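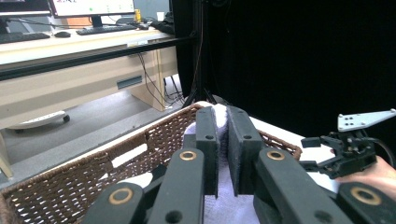 Keltton hand-held gripper

The Keltton hand-held gripper is a two-jaw gripping tool that a person carries by hand. It is used to record how soft items such as cloths and towels are picked up and moved, so that a robot arm can later repeat the motion. The tools are usually set up as a pair, one for each hand, at a table work cell. This article is about the care and adjustment of the tool in such a cell.

Construction

Each of the two jaws is a dark upright block with a small round hole near its upper end. The faces are lined with dark padding, and it is the padding that presses on the cloth. The jaws are carried by four black linkage arms. Brass-coloured rings sit at the pivots, and the rings of the outer arms are larger than those of the inner arms. Because the linkage keeps the jaws parallel while they close, a cloth held between them is pressed evenly and a fold of it bulges up above the jaws.

The working surface is normally a white table. The items are placed on it directly or inside an open container. A woven basket is a common choice, as its soft cloth contents must be gripped without catching the rim.

Setting up

The tool is checked on the table before each session. The operator closes the jaws with nothing between them and looks at the line where the pads meet. If the pads touch at the top first, the screws of the jaw block are loosened, the block is pressed flat against its neighbour, and the screws are tightened again. The check is repeated with one thin cloth, which should not slide out when it is pulled lightly.

The second tool of the pair is adjusted in the same way. The two should close with a similar feel, otherwise the operator will favour one hand and the recordings become uneven. Cables are led away from the working side, with enough slack for the full reach of the arm.

Routine care

The cell log counts closing cycles. In the original Keltton schedule the pads are wiped after every 1,000 cycles with a cloth dampened in plain water. Solvents are not recommended, as they harden the padding and its grip becomes weaker. Lint from towels collects at the lower edge of the pads and also around the pivots, where it is removed with a dry brush.

The rings in the pivots are run without oil. Oil holds the lint and can leave marks on light-coloured cloth.

Wear and repair

The padding is the part that wears first. At the Albers workshop, one pair of pads was replaced after 1,174 cycles with rough towels, while another pair used only with thin cotton reached 2,060 cycles. Pads are always changed on both jaws together. The old adhesive must be scraped off completely before the new pad is put on.

Play in the linkage is the second usual fault. It is felt as a small sideways movement of the jaw when the tool is closed. The outer pivots are examined first, then the inner ones. A worn ring is pressed out toward the open side and a new one is pressed in by hand vice, never with a hammer.

Variants

The Voniron version uses the same linkage with a longer handle. Its pads are fixed by screws and can be changed in up to 5 minutes.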